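Thursday, late, kitchen table

I have been meaning to write all week and every night I have fallen asleep with the lamp on, so tonight I made a pot of tea and told myself I couldn't go to bed until there was a page. It's still February and it still rains sideways. The bus from Furkordale was packed and I stood the whole way home with my bag on my feet, going over numbers in my head like a person counting sheep.

The numbers first, then, while I have them. We closed the first round of the dish study this afternoon with 1451 recorded tries in the folder, and after Noémie and I went through and threw out the ones with bad timing or a camera that had dropped out, 1099 were left to train on. I had hoped for more. Ultan says everyone hopes for more and that a smaller clean set beats a big muddy one, and he says it so kindly that I nearly believed him on the spot. The plan on the whiteboard still says 4000, in Widad's big round handwriting, and I suppose it will go on saying it until summer.

What I really want to remember is the thing about the wrist views. When we started, the method was to feed the model one view from high over the table and let it work out the rest. It did fine with anything lying flat. Give it a plate on edge in a rack, though, and it would come down beside the rim, close on air, and lift up as proudly as you please with nothing at all! So for this round Widad had us add the close views from both arms, with everything else left the same: same table, same dishes, same person driving. I was doubtful, I'll admit it in here where it's safe. Close up, everything is wires and tines, and the fingers take up half of what you see. But the new model found the rim far more often, and the misses it did make were small ones, a nudge off to the side, the kind of thing I do myself before coffee.

I kept a couple of the views for this diary, because I always forget afterward what it looked like from down there.

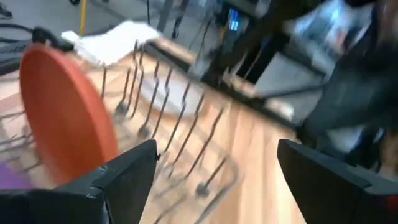
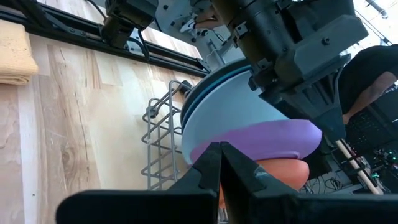

What we still don't know

Bowls, mostly. A plate in a rack gives you an edge and you go for the edge, but stacked bowls sit so close inside one another that the model can't seem to decide which rim it has been asked for. Senan thinks it is a labeling problem, and that if we mark the moment of contact by hand the whole thing will settle down. Marlina thinks it is a color problem and that we have taught it "blue" when we meant "top." They went back and forth through most of lunch, very politely, with Senan moving the salt and pepper around to make his point, and I ate my soup and agreed with each of them in turn. My own guess (I didn't say it out loud, I wanted to look at the plots again first) is that our drivers each go for the stack a little differently, and the model has learned a sort of average of us that doesn't suit any bowl in particular.

So tomorrow's job is to sort the bowl tries by driver and train 3 small models, one apiece for Senan, Marlina and me, and see whether each does better than the big one. It's a cheap test. If I'm wrong we lose a night of computer time, and if I'm right I shall be unbearable until at least Easter.

Ultan wants a short write-up for the people at Kershaw before we start round two. He asked me to do the part on method, and I said yes before I'd thought about it, and now I have to explain in plain words why we changed only one thing at a time, when in truth we also changed the order of the dishes halfway through and I only remembered it on the bus. I'll have to put that in. Better it comes from me. I'll check with Noémie which tries fall on which side of the change, she keeps much tidier notes than I do.

Other things. My driving shoulder is sore, the left one. I must ask Widad about a lower chair. Mother rang from Jalau and wanted to know if the robot could do her dishes yet, and I told her it could possibly take one plate out for her, if she wasn't in a hurry, and she laughed so long that I had to hold the phone away from my ear.

Need milk, stamps, and a new notebook before this one runs out.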